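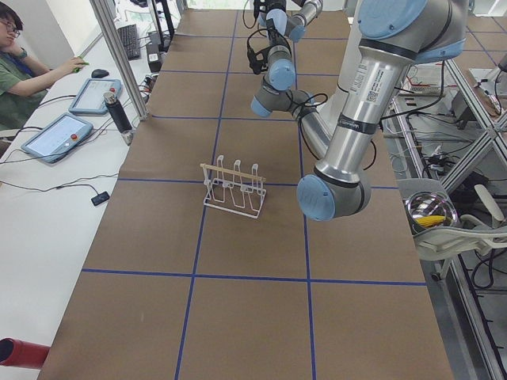 Vetier Support wrote: Thank you for getting in touch. Have you tried clearing your browser cache and sending the newsletter again?

I have cleared the cache. I have not sent the newsletter again, as the complaint is that it went out in the first place.

Ticket: Newsletter greets customers by the name of a vegetable
Raised by: Gresanura Seeds, office
Product: Vetier mailing, connected to Bandora stock control
Priority: they offered Low, Normal and Business Critical. I picked Business Critical and it was changed to Normal within the hour.
Opened: April 9, 2023

What we expected: an email to 3000 subscribers beginning "Dear" and then the person's first name.

What we got: the same email to the same subscribers beginning "Dear Turnip", "Dear Curly Kale" and, for one long-standing customer who has since telephoned, "Dear Old Parsnip". Old Parsnip is a perfectly good variety. It isn't how you want to be greeted over breakfast on Easter Sunday.

What changed beforehand: nothing. (See further down. Something had.)

Update, same afternoon
Vetier Support asked for a screenshot. Sent. They asked for a screenshot with the address bar showing. Sent. They asked which version of the app I was using, and I said I was using the website, and they said to update the app.

Meanwhile I did my own poking about. The preview in Vetier shows the right names. If I send a test to myself, it shows the right name. If I send it to a group of 10, all staff or people who owe us a favour, every one of them comes back as a vegetable. So the fault only turns up once a real list is involved, and the test button is mostly there for company.

Update, next morning
A second person at Vetier has taken the ticket over and says it is a Bandora problem. Wrote to Bandora. Bandora's automatic reply says they aim to answer in 9 working days and hopes I enjoy the rest of my week.

Checked the export from Bandora by opening it in a plain text editor, which I ought to have done first. The header row reads:

email, name, variety, last_order, town

and the rows underneath look right. First names under name, vegetables under variety. I stared at it for most of a pot of tea.

Update, later that morning
Vetier Support wrote: We can confirm the merge tag in your template is correct. Could the customer have entered their name as Turnip?

One customer could have. I would be sorry to hear it, but it could happen. I don't think the whole list did it.

Update, afternoon
Rang Akbulut, who host our site and run the overnight job that carries the file from Bandora to Vetier. I hadn't bothered them before as nothing had changed. It emerged, after some hold music, that something had changed. Bandora used to call the customer's column first_name. At some point in their last release they shortened it to name. Their release notes do say so, under "Minor tidying".

The job at Akbulut's end looks for first_name, doesn't find it, and falls back on the first column it thinks might be a name. Our variety column is labelled variety in the file but its display label inside Bandora is "Variety name". The job reads display labels. So it had a choice between name, which it had never heard of, and Variety name, which had been on its list of acceptable answers for years. You can follow the reasoning. I've worked with people who reasoned like that.

The preview was right all along because Vetier draws it from a stored copy of the contacts and doesn't refresh that until a full send has gone out. I have asked them whether this is a fault. They say it is by design, and I believe them.

What fixed it
Akbulut changed the mapping so that name goes to first_name, and took the fallback out altogether. If the job can't find the column now, it stops and emails us. I then did this, in order:

Paused the overnight sync in Vetier (Settings, Connections, the little cog, then the other little cog).
Renamed the label in Bandora from "Variety name" to "Variety".
Ran the export by hand and read the top of the file.
Started the sync again and waited 20 minutes. The progress bar reaches the end well before it has finished, so don't believe it.
Sent to the staff group. Everybody was themselves again.

One more thing for whoever comes after me: in the template, set a default for the greeting. Ours was blank, so anybody without a first name on file would have got "Dear" followed by a comma and a silence. It now says "Dear gardener". Even the ones who only buy wildflower mix and throw it at a bank can live with that.

Still open
The apology email. It has been written, and I'd like it to go out before the May offers do, but there is some nervousness in the office about pressing the button. A few customers have written in to say they liked their vegetable and could they keep it. I have filed these under feature requests.

Bandora haven't replied yet, though they are well within their 9 days.

Vetier Support wrote: We're glad this is resolved! Please rate your experience, Celeriac.

Reopened.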